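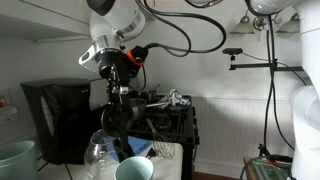 My counter by the coffee maker, cups and glasses on the left over to the utensils

Where do you keep cups when the coffee maker takes up the counter?

Posted by skimgate_kitchen

I have a white countertop with one overhead cabinet on the left side. The coffee maker is a big black one and it stands under there with its cords spread out on the counter. Everything else ends up next to it: cups, glasses, utensils. The counter is 30 inches at the part I can use. I wash up by hand most nights and things never go back in the cabinet because they get used again by morning. I don't want open shelves. Is there a way to set this up so I can wipe the counter without moving every cup first?

Hamdy
3 replies on this board

Start with the cords. We had the same mess and I stuck cord clips to the wall side of the counter, the adhesive kind, and ran everything behind the machine. Wipe the wall with rubbing alcohol first and let the clips sit overnight before you hang any weight on them. That gave us back a strip 6 inches deep.

Then put a tray down and let the tray be the limit. Ours holds 9 cups. When you want to clean, lift the tray, wipe, set it back. Get one with a raised edge. Utensils go in a crock or a drawer, not on the tray, they take up too much room lying flat.

Jellwood

get a smaller coffee maker

Lustance

I would look at the cabinet before buying anything. Take out whatever you haven't touched since July and see how much of the bottom shelf is free. Cups you use every day go on that shelf at the front, glasses behind them. It takes 15 minutes.

If the cabinet is deep enough you can also screw cup hooks into the underside, but check two things. One is that the bottom panel is thick enough for the screw. The other is that the hooks are well clear of the coffee maker, so you can still open the lid and fill it. Steam on the underside of a cabinet will lift the paint after a while too, so I pull mine forward when I'm brewing and push it back after.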